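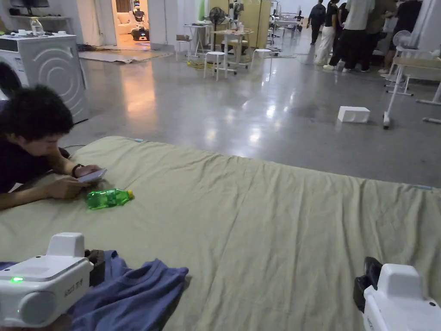

From: Ulises Alarcón
To: vellen-users list
Subject: Re: Duplicate attachments after moving the archive to a new host

Gwenaël Riviere wrote:
> We moved our Vellen archive to the new machine in July and
> reran the import from the old mbox files. The message count
> is right, but the attachment store is 26 GB where the old one
> was 10 GB. Spot checks show the same PDF stored under several
> different keys. The old host ran Julier as the storage backend,
> the new one runs Caldeira. Is dedup off by default in Caldeira,
> or did I miss a setting? Can I fix this without another full
> import? The last one took most of a night.

Dedup is on by default in Caldeira. What differs is the input to the hash.

Julier decodes the attachment first and hashes the resulting bytes. Caldeira hashes the MIME part as it arrives, after header removal but before base64 decoding. Two copies of one PDF will get different keys if one sender's client wrapped the base64 at 76 columns and another's wrapped at 72. Trailing blank lines before the boundary have the same effect. On a list where people forward the same file back and forth through different clients, the store grows quickly.

To confirm this, take two keys you know hold the same PDF and run

 vellen-store cat --raw KEY1 > a
 vellen-store cat --raw KEY2 > b
 diff a b | head

If the only differences are line lengths, you have the problem above. If the decoded files also differ, it is something else, and I would want to see the part headers.

You do not need to import again. Set

 hash_input = decoded

in the [store] section of vellen.conf, restart the indexer, and then run

 vellen-store rekey --dry-run

The dry run prints the old and new key for each part and a total for the space to be reclaimed. Without --dry-run it rewrites the store in place and updates the references in the index. Stop incoming delivery first. The rekey takes a lock on the index but not on the spool, and a message that arrives halfway through will be filed under the old scheme.

On our archive the rekey took 77 minutes with the store on spinning disks. It left 135 parts untouched, all with a broken Content-Transfer-Encoding header. Those are listed in rekey.log as "skipped: undecodable" and stay readable under their old keys.

One caution if you use Jaltetti for the web view. It caches attachment links by key, so old pages will return 404 until the cache is dropped. "jaltetti flush links" is enough; the thread cache can stay.

The manual page for Caldeira still describes the Julier behavior in the section on keys. I have a patch for the text and will send it separately.

Ulises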